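Night Baker and Pastry Assistant – two positions
Godia Bakery, Tornelov

We are looking for two people to join our bakery in Tornelov, starting in March. One position is for a night baker, the other is for a pastry assistant who works in the early morning. Both are permanent jobs after a trial period of two months. Please read the whole text before you apply, it will save time for you and for us.

Who we are

Godia is a bakery with a small shop in front. We make rye bread, wheat bread, rolls, and a short list of sweet things that changes with the fruit. The bakery was opened by Zdislava Šťastný, who still comes in most mornings and still decides about the rye. The production is led by Deividas Vanags. He will be your direct boss in both positions. The shop and the office are the area of Renato Abella, and he is also the person who reads the applications.

We deliver to shops and cafes in Tornelov and to the market in Lakham. We do not bake from frozen dough and we do not plan to start. Our flour comes from the Semeniuk mill, and because it is a small mill the flour is a little different every time. You will need to feel the dough and change the water, the recipe on the wall is only the beginning. Some people enjoy this very much and some people become tired of it. Please think which kind you are.

At this moment we are a team of 29 persons, if we count the drivers and the students who help in the shop. In the night there are four or five people in the building.

Position 1: Night baker

The shift starts at 10 p.m. and finishes at 6 a.m., five nights in a week. You will know your free nights one month before. Two of the free nights are always together.

Your work will be:
Mixing the wheat and rye doughs after the production sheet.
Feeding the sourdough and writing the temperature and the time in the book.
Dividing and shaping by hand. We have a divider for the rolls, but all loaves are shaped on the bench.
Loading and unloading the deck oven.
Packing the first delivery, which leaves at 4:30 a.m.
Cleaning your own place at the end of the shift. We have a cleaner for the floors and the toilets, but the bench, the mixer and the tools are cleaned by the bakers.

We would like you to have worked in a bakery before, for at least two years. A diploma is welcome but it is not necessary. Deividas himself learned from his uncle and has no paper. What we need is that you can shape a rye loaf without fighting with it, and that you can look at a dough and say if it is ready.

The sacks weigh 25 kilos and you will lift them many times in a night. There is a trolley, but the trolley does not go up the step to the mixer. The room by the oven is hot in the summer, also with the fans. If you have an allergy to flour or a problem with the lungs, this work is not for you, and we would be sorry to see you become sick here.

Position 2: Pastry assistant

The shift starts at 4 a.m. and finishes at noon. It is also five days in a week, and every second weekend is free.

In this position you help Harish Menon, our pastry baker. He makes the poppy seed roll, the plum cake, the cheese buns, and in the winter the honey cake, which has nine layers and needs a lot of patience. You will roll, fill, fold, brush with egg, and watch the small oven. You will also prepare the fruit. In the plum season it is many crates, and you should know this before you come.

Experience is not necessary for this position. We will teach you. We are looking for a person who has clean habits, comes on time, and can do the same movement two hundred times with the last piece as nice as the first one. If you bake at home, please write us what you bake, and what went wrong the last time. We like to read about this more than about your strong sides.

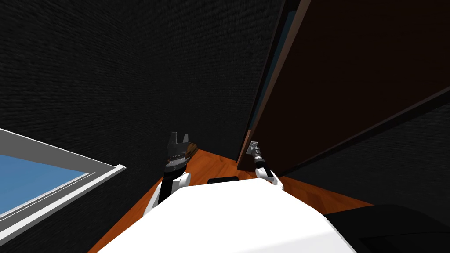 What we pay

The night baker receives 2851 a month before tax, with the night supplement already included. The pastry assistant receives 2000 a month before tax in the trial period, and after it we sit together and talk about a raise. The salary comes on the last working day of the month. Extra hours are written in the book and are paid or taken as free time, you can choose.

Both positions also get:
Five weeks of vacation. In December before the holidays it is not possible to take vacation, please understand.
Two loaves for every working day, and sweet things when there are some left.
Work clothes, which we wash. Shoes you buy yourself and we return the money up to a reasonable price.
A warm meal in the shift. Usually soup, and usually it is good.
A place for your bicycle in the yard. For cars there is the street, and at night it is never full.

The first bus from the station does not arrive before 5 a.m., so it is not useful for either shift. If you live far and have no car, write it in your application. Two of our bakers drive from the direction of Lakham and one of them has free seats. There is also a room above the shop, which we can rent to a new colleague for the first three months. It is simple and warm, and it smells of bread, and the shop bell can be heard from it.

Language

In the bakery we speak a mixture. The production sheet is in English, and the numbers are written large. You should understand simple English, for example "the rye needs ten minutes more" or "do not touch, hot." You do not need to write it well. I am myself not born in this language, as you can probably see.

How we work with new people

In the first week you work next to somebody all the time. Nobody will leave you alone with the oven. In the second week you get your own bench and one dough for which you are responsible, normally the white rolls. The rye comes later, for most people after a month or so. It is not a punishment if it takes longer. The rye in this house is sour and wet and sticks to everything, and bakers with many years behind them have needed time with it.

Mistakes happen and we talk about them at the end of the shift, sitting down, with coffee. Shouting is not done here. If a dough is spoiled we want to know it at midnight, and not at four when the driver is waiting.

We do not use telephones at the bench. There is a shelf by the door where they stay, and if your family has to reach you in the night they can call the bakery line, somebody always picks up.

How to apply

Please send a short letter and your work history to Renato Abella at the bakery office, or bring it to the shop. One page is enough. A photo is not necessary. We do not ask for your age or if you have children, and you do not have to write it.

In the letter please answer these things:
For which position do you apply? It is possible to apply for both, then write which one you prefer.
Where did you work before, and may we call there?
When can you start?
Do you need the room or the ride?

For the night baker we would like the name of one person who has seen you work. It can be an old boss or a colleague. Ruairi Lindsay from our office will make this call, and he will tell you before he does it.

We answer to every letter, usually in two weeks. If it looks good from both sides, we invite you for a trial shift. The trial shift is paid, also if we do not continue together. For the night position it is a full night, for the pastry position it is from 4 a.m. until 9 a.m. Bring closed shoes with a sole that does not slip, and something to tie your hair. Rings, watches and bracelets stay at home or on the shelf. Aprons we have.

After the trial shift you eat breakfast with the team, and Deividas tells you the same day what he thinks. You can also tell us what you think. One baker said to us after his trial night that our bench was too low, and he was right, so we raised it. He now works here in his third year.

If you have a question before you write, come to the shop after 2 p.m., when it is quiet, and ask for Renato. By telephone we are hard to reach in the mornings because of the orders. Please do not come in the night to the back door to ask about the job – the bakers cannot leave the oven and they will send you home with a roll and no answer.

The positions are open until we have found the right people. When they are filled, we take this page down.

Renato Abella
for Godia Bakery, Tornelov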